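Software Engineer, Perception and Control (manipulation)

Vass - Britley office, on site four days a week
Full time, permanent
Reports to: Nesrin Akbulut, software lead

About the job

Vass writes the software that turns hand-held gripper demonstrations into policies a two-arm robot can run. We are hiring one engineer to work on the part between the raw recordings and the trained policy: calibration, time alignment, pose tracking, retargeting and the checks that decide whether an episode is fit for training.

You will join a software group of 10 people. The group shares a floor with the collection team, so you will see the data being made and can walk over and ask for a different take when something in the logs looks wrong.

Most of the code is Python, with C++ for the tracking front end and the real-time controller. The internal toolkit is called Zukedis. It handles episode storage, replay, labeling and evaluation, and it is the code you will touch most in your first year.

What you will work on

Pose tracking for the two grippers. The current tracker drifts when a gripper is close to the table and turned away from the head camera. Hatice Gökçe has a prototype that fuses the wrist and head views, and it needs someone to make it fast enough to run on every episode overnight.

Retargeting. People reach in ways our arms can't follow. The planner rejects or reshapes these paths, and right now it rejects too many. You would take over this module from January.

Contact and grasp detection. Small, smooth objects are the hard case. A ball that rolls a short way before the jaws close gives the labeler two or three plausible grasp times, and the policy learns from whichever one we pick.

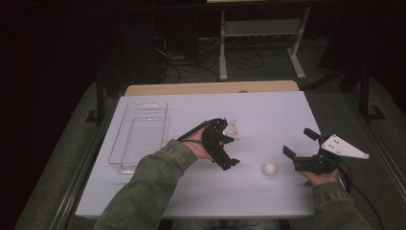

Tooling in Zukedis. Replay is slow on long episodes, and the diff view between two tracker versions only works for one arm. Both are open tickets and both would be yours.

What we need from you

- Three or more years writing software for robots, cameras or other hardware that moves
- Solid Python, and C++ good enough to debug someone else's threads
- Working knowledge of rigid-body transforms, camera calibration and filtering
- Experience with logged sensor data, including the dull parts such as clock offsets and dropped frames
- Clear written English for design notes and code review

Useful but not required: imitation learning, trajectory optimization, experience with transparent or reflective objects in depth data. A degree is fine, and so is a work history that covers the same ground.

Pay and terms

Salary depends on experience and is discussed in the first call. 17 days of paid leave in the first year plus public holidays. Health cover starts on day one. There is no on-call rota for this post.

How to apply

Send a resume and a short note on one bug you found in recorded data - what it looked like, how you tracked it down and what you changed. One page is enough. Address it to Hatice Dursun in recruiting and quote reference 315.

The process is a 30-minute call, a paid half-day exercise on a set of our logs, and a visit to Britley to meet the group. We reply to everyone who applies.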